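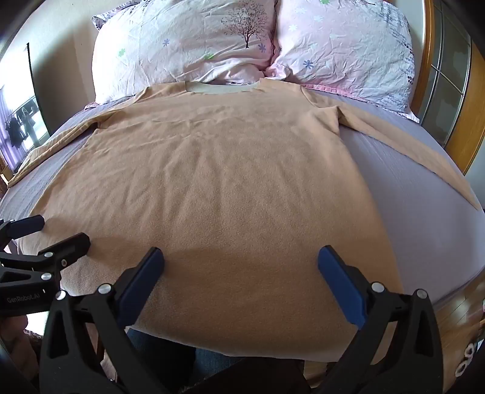
Folding on the bed: can a shared method cut down the laundry pile?

Textiles and Home module, second year, group project report. Submitted February.

1. Why we picked this

Everybody in the group has a chair with clothes on it. We wanted to find out if the problem is the folding itself or where the folding gets done. In our flats there is no table big enough for a jumper, so the bed is what you have. Most folding guides assume a clear table and a flat board. So the question: does a fixed method, done on a bed, give stacks that stay tidy, and does it save any time.

Working title was Project Nesine, the name stuck on all our files so we left it.

2. What we used

Tops only. Trousers were in the plan and got dropped after the first week, not enough time. The tops were split into three sorts:

- thin cotton (T-shirts, long-sleeved basics)
- knitwear
- fleecy tops, the kind that go bobbly after a few washes

Bed made, sheet pulled tight, pillows left at the head end. Shelf was the middle one in a Sultus unit, which is narrower than it looks so the folded width mattered a lot. Phone timer. Kitchen scale for weighing the loads, 3619 g for the full test load, dry.

3. Method

Two ways were compared. "Own way" = whatever the person normally does. "Miranda fold" = the method we wrote, steps as follows.

1. Lay the top front side up, neck towards the pillows, hem along the near edge of the mattress.
2. Sleeves straight out, away from the body.
3. Smooth from the middle outwards with flat hands. Chest first then down to the hem.
4. Check the armholes. Fabric bunches up here and if you leave it the fold sits crooked.
5. Side and sleeve over to the middle, sleeve doubled back down. Same on the other side.
6. Hem up to the chest, then once more to the neck.
7. Turn over, on to the stack.

First version had the top face down, as in most guides. Changed it. Front side up meant we could see the neckline and keep it centred, and on a soft mattress it was easier to get the creases out of the chest. Two of the group still prefer face down.

Each session was the whole load, own way first, break, then Miranda fold. That order is a weakness, see section 6.

4. Results

Time for the full load, in seconds:

Own way, first session: 900
Miranda fold, last session: 300 less than that, so 600

The thin cotton tops got quicker fastest. Knitwear was fine. Fleecy tops hardly improved, they grip the sheet and drag it with them, so you smooth the top and wrinkle the bed. Then you're smoothing both. A tighter sheet helped a bit. Lifting the top by the shoulders and letting it drop back down helped more, and that is now a note under step 3.

Stacks: we left them on the shelf and pulled one top from the middle each morning. Own way stacks leaned over by the second morning. Miranda stacks stayed up for most of the week but the fleecy ones slid, thick folds at the neck end and thin at the hem. Turning every other one round fixed it.

Wide necklines were a seperate problem. They open up when the sides come in and the inside of the back shows, then the shoulders stick up out of the fold. Our fix was to pinch the two shoulder edges level before folding the sides. Works on cotton, so-so on fleece.

5. Short questionnaire

We put a form round the halls, 45 replies. Asked where people fold, how often, what goes wrong. Bed was by far the most common answer for where. The complaint that came up again and again was sleeves. People do not know where to put them so they get stuffed in the middle and make a lump. Second was running out of room, because the pillows and duvet are in the way. Quite a few wrote that they fold fine but never put the stack away, and our method does nothing for that.

Full answers in appendix B.

6. What went wrong

- Own way always came first, so people were already warmed up for the Miranda fold. Should have swapped the order half the time.
- Different beds. One mattress is very soft and everything sinks towards the person sitting on it.
- The Mavau hangers we bought for the hanging comparison came late, that part is not in the report at all.
- Lighting. Evening sessions under one lamp, shadows across the bottom half of the top so you miss creases near the hem. Daytime was easier.
- We didn't measure how creased the tops were afterwards, only looked at them and argued.

7. If we did it again

Same load, swapped order, trousers back in. A crease score agreed before starting. Probably a plain light sheet as well, dark tops on a dark sheet were hard to line up. Would also try the foot of the bed in place of the side, more room for the sleeves there and you dont have to lean.

Appendix A: timing sheets
Appendix B: questionnaire answers
Appendix C: instruction card for the Miranda fold, one side of A5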